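Ticket 3249: Live EP delivered with wrong gap and cut applause between tracks 1 and 2
Opened: Apr 24, 2018
Reporter: Elsa Räsänen, Kettunen (label)
Assigned: Kundico delivery support
Product: Husine, live EP, 2 tracks
Status: Resolved

Report
Applause at the end of track 1 stops dead, then there is a gap of 383 ms before track 2 starts. The masters play straight through in our editor. Heard on the store preview and on the promo download. Artwork and credits are correct.

Support, first reply
Confirmed on our side. The ingest log shows "trim silence" set to on for this release. Please send the original WAV files and the DDP image from Lurnach mastering, and do not re-upload through the form yet.

Reporter
Files sent. Lurnach says the track marker sits in the middle of the crowd noise and there is no silence anywhere in the program.

Support
Compared the WAVs with the delivered files. Two separate faults:
Trim treated the low crowd noise at the end of track 1 as silence and removed it.
The encoder then padded the start of track 2, as gapless info was missing from the header.

Steps taken
Trim turned off for the release. Gapless flag set on both tracks. Re-encoded from WAV. ISRCs unchanged, so play counts carry over. Redelivery sent to stores at 100 percent, no rejects.

Reporter
Preview now plays through without a break. The promo download still has the old files.

Support
Promo cache cleared by hand. Old links will keep working.

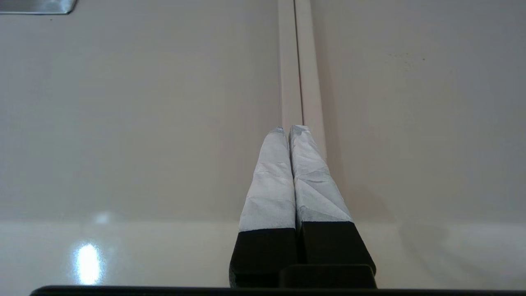
Trim default for releases tagged "live" will change to off in the July update. Until then, check the setting on each new live release before submitting. Closing.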